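The Case Against Folding Everything

My household owns over 50 muslin cloths. I know this because in January I took them all out of the linen closet and put them on the table, with the idea that I would become a person whose closet could be opened in front of guests. The cloths came to us the way such things come to everyone. A baby was announced and muslin began arriving in the mail. The baby is now in school and has opinions about socks. The muslin is still here.

I bring this up because I have been reading about folding again. There is a great deal of it to read. A company called Grakari will sell you a set of folding boards, and Clurka, which I had always thought of as a place to buy shower curtains, now has a page on what it calls the standing fold, in which a cloth is folded until it can support its own weight in a drawer like a small, tired book. I tried the standing fold. My cloths stood for as long as it took me to reach for the drawer handle, and then they lay down one after another.

My position, which has cost me some standing at home, is that most soft things in a house do not need to be folded. They need to be clean, dry and somewhere you can find them. Towels, fine, fold the towels, a shelf is a shelf. Shirts for work, obviously. But a muslin cloth is a gauzy object whose whole career is being grabbed in a hurry and wiped across something. It is wrinkled when you buy it. It is wrinkled after you fold it, only now the wrinkles have corners.

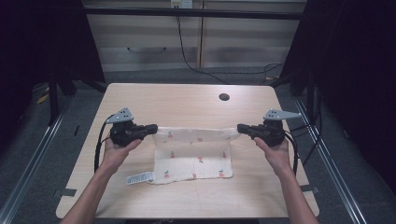
The usual instructions start with the corners. You take the two top ones, you pull until the edge is straight, you bring it over and lay it down on its opposite number. This assumes a cloth with four right angles. I have not met one since the first wash. Muslin shrinks in whatever direction it likes, and what was sold as a square comes out of the dryer as something you might see on a map of county lines. So you match two corners and the other two disagree, and you tug, and now the first two disagree. Then there is the care label. It always hangs out of the finished fold, however you turn the thing, and if you tuck it in there is a lump.

I do own a cutting board's worth of patience for this sort of work, and I spent all of it on the first stack.

People who fold will tell you it saves time later. I did the arithmetic, which I admit is not the behavior of a winner. If you fold 2 cloths a day, you have folded 730 of them by the end of the year, and every one has been unfolded again by somebody with yogurt on their chin. The time you save later is the time it takes to pull a cloth out of a basket, and I would put that at no time at all. You reach in. You have a cloth.

They will also tell you that it is calming. I believe them. I find it calming too, for four or five cloths, with the radio on and a good flat table in front of me. After that I start to hear my own breathing. I once stayed at a guest house in Clulesdale where the hand towels had been folded into fans, and I dried my hands on my pants for the whole visit so as not to be the one who ruined it. I don't think that was what the owners were hoping for. 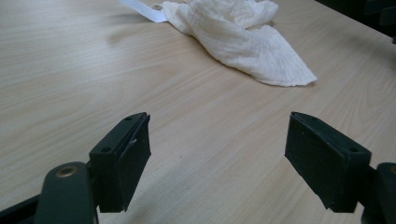 White muslin, at rest.

My objection to folding has limits and I should mention them, if only because my mail gets pointed when I don't. Fitted sheets I roll into a ball and have always rolled into a ball, and I consider the matter closed. Tablecloths deserve the effort. We have one from Bañuelos, heavy linen, and I fold it on the same lines every time and would be annoyed to find somebody had done otherwise. Anything you have to iron afterward should be folded out of plain self-interest. And if you share a closet with a person who folds, then some of it will be folded, and you would be wise to say thank you.

As for the muslin, it went back in the closet in a basket, unfolded, with the labels sticking out wherever they pleased. The door closes if you lean on it a little – it did before, too. Half a shelf is free now. The folding boards are on it.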